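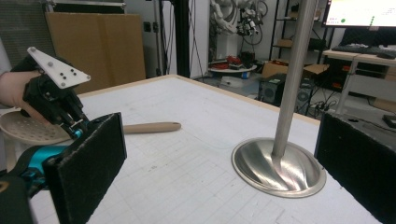
Gikness is a collection of short police notices about traffic accidents and arrests on the road, written in plain English and labeled by hand. It contains 2,431 notices. Each one is stored as one record, with the text, the type of event and the kind of road. We made it for people who study how local news tells about crashes, and it can also be used to train a small classifier. Many notices are very short, and the labelers had to decide what counts as one event. We told them to think of a strainer with rows of small holes, something like the light tan perforated disc held over the white table: small details may fall through, but the crash, the injury and the arrest must stay.

Files
notices.csv has the text and the labels. roads.csv has the road types. split.txt says which records are for training and which are for testing. The test part has 200 records and should not be used for tuning.

Labels
event: crash, stop, arrest, road closed, other
injury: none, minor, serious, death, not said
alcohol: yes, no, not said
Please notice that "not said" is different from "no". If the notice does not mention alcohol, the label is always "not said", also when the hour is late and the reader may suspect it.

How the labels were made
Each notice was read by 2 people, who worked separately. They agreed on the event label in 95 percent of the records. Ronja Lie decided the remaining ones. The most difficult cases were notices where a police car was hit during another stop. We label these as crash, and the first stop is written in the field "before".

Names and privacy
Names of drivers, officers and witnesses are replaced with [PERSON]. License plates and house numbers are removed. An arrest is not a conviction, and the data does not say how any case ended. Do not try to find the persons again.

Known problems
Notices from the Grønli area are too many compared with the others. Some records from August have no time of day. The older export tool, Enis, changed some line breaks, and we have not repaired all of them.

Contact
Borghild Granström keeps the files. Send corrections with the record number and the label you propose.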